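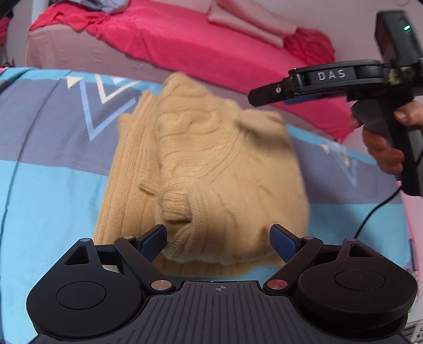
Cables are only ordinary stitches that have been made to queue-jump, Tae-yang Wi wrote to me after reading the first version of this page, and I'd spent four paragraphs saying the same thing badly, so the four paragraphs have gone and the queue-jumping stays.

Cable knitting

Cable knitting is the family of knitted patterns in which groups of stitches cross over one another, so the fabric looks as if ropes or plaits have been laid on top of it. Nothing is laid on top. It's one continuous piece of fabric, and the ropes are made from the same yarn as everything else (I didn't believe this as a beginner and went hunting on the back of a jumper for the place where they'd been sewn on).

How a cable is made

You knit along until you reach the stitches that are going to cross. Say there are four. The first two get slipped on to a short spare needle, called a cable needle, and left hanging at the front of the work while you knit the next two. Then you go back and knit the pair you left waiting. Do that at the front and the rope leans left; hold the stitches at the back and it leans right. You then knit a few plain rows, so the rope has some length to it, and cross again.

Most cables sit between columns of purl stitches, which sink back and make the knit stitches stand up. If you leave the purls out you still get a crossing, but it looks mushy, and in a fluffy yarn you may lose it altogether.

A cable needle can be straight, hooked or bent in the middle like a tiny gull. I use the bent sort. Mine is a Karilent, it came in a bag with somebody's old buttons, and when I lost it down the side of a train seat I finished the sleeve with a hairgrip. Plenty of knitters use no extra needle for small crossings: they just let the stitches drop loose for a second and pinch them, which I can do with two stitches and not with six!
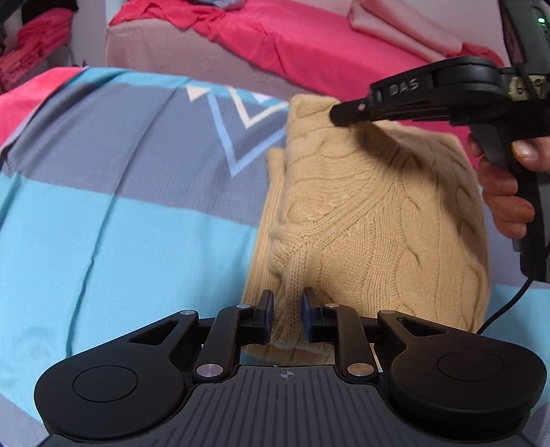 The price you pay for all this crossing is width. Every time stitches climb over each other they pull the fabric in, so a cabled front comes out narrower than a plain one with the same number of stitches, and it eats more yarn too. Patterns get round it by adding extra stitches just above the ribbing. My first cabled cushion ignored that advice. It had 37 stitches across, it was meant to fit a square pad, and it now covers a hot water bottle.

Common types

The rope cable is the plain twist, always crossing the same way. The plait uses three strands, with crossings to the left and right by turns, just like hair. A honeycomb is a whole panel of small cables facing towards and away from each other, leaving little hollows. Then there are travelling cables, which wander sideways over a purl background and make diamonds or lattices, and these are the ones I'd put off until you can read your knitting without the chart.

A horseshoe cable is two ropes side by side leaning opposite ways. Turn it upside down and the horseshoes flip, so jumpers knitted from the top down need the crossings swapped. I learned this on a pattern called Zilach, 181 rows of it, and found out at row 31, thankfully.

Written patterns use a shorthand such as C4F or C6B: cable, number of stitches, front or back. Not every designer means the same thing by the trickier ones. Read the key first, even if you're sure.

History

Cabled jumpers are most closely tied to the Aran Islands, off the west coast of Ireland. You'll often hear that they are ancient and that each family had its own pattern, so that drowned fishermen could be recognised by their stitches. It's a lovely grim story and there's very little behind it. The style as we know it seems to date from the early twentieth century, and it grew into a proper trade once patterns were printed and shops abroad wanted the jumpers.
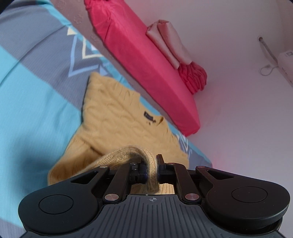 Factory machines can cross stitches as well, by swapping loops between needles, and most cabled jumpers in high street shops are made that way. Cotton and acrylic are both common now. Wool is still what I'd pick, as it springs back after being squashed, and cables in cotton tend to grow longer as the day goes on.

Looking after it

Cabled knits are heavy when wet. Wash them gently, press the water out in a towel, and dry them flat, never pegged by the shoulders. Fold them for storage too. Ironing flattens the ropes, so if you must do something, hold a steamer a little way off and pat the thing into shape with your hands.

See also: Aran jumper, bobble stitch, ribbing, and my page on reading charts, which still needs its drawings redone.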